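How I Fold Laundry on the Bed

I've tried folding on the couch and on the dryer, and the bed wins every time. Give yourself 5 minutes and pull the bedspread flat first.

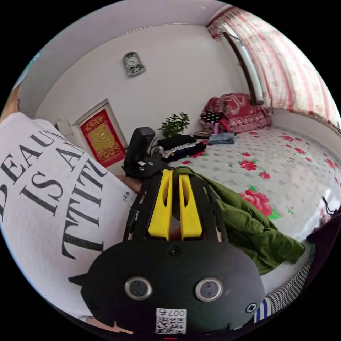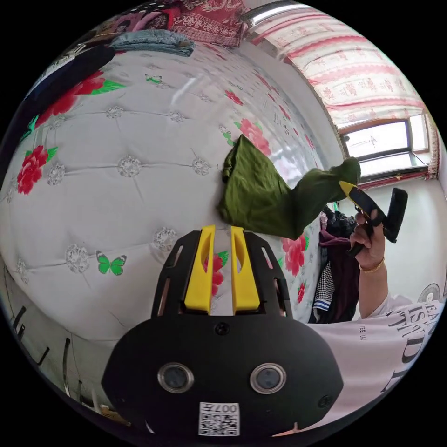 Start with the easy stuff, like jeans, and make your first pile up by the pillows. Then grab one crumpled piece at a time - the olive-green one, say - and spread it out in the middle of the bed. Smooth it with your palms, fold the sides in, then fold it in thirds. Heavy things go on the bottom of the pile!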